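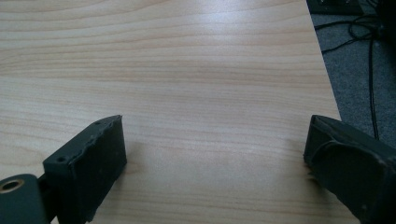 How much should a small workshop set aside for its first hand-held gripper kit?

Plan on the price of the grippers plus half as much again, and keep that second sum for the parts that wear out and the odds and ends you forgot.

7 July 2023
By Gladys Waweru

When we started pricing things up for our bench at Lurnby, I went straight for the big purchase (a pair of Dumach hand grippers, lovely things!) and left all the small stuff until later, so please do learn from me and go in this order.

1. Write down the hours. We expected 140 hours of use before September, and that one number settled nearly every argument we had afterwards.

2. Price the finger pads. Pads get scuffed, then they lift along the top edge, and then you're hunting for spares on a busy afternoon. We ordered 10 pairs from Wumer and I'd happily have ordered more. Do check that the screw holes match your fingers before you pay, and ask whether the glue comes with them or is sold apart.
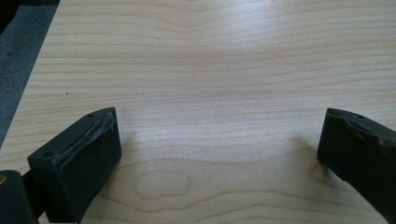 3. Measure the table and the floor beside it. A plain tabletop you already own will do nicely to begin with, so spend the money on cable covers if people will be walking past.

4. Ask for two quotes. Sauerland came in over £200 cheaper for the same list, once I'd plucked up the courage to ring them, and they threw in the delivery as well. Get the delivery date in writing before you send the deposit.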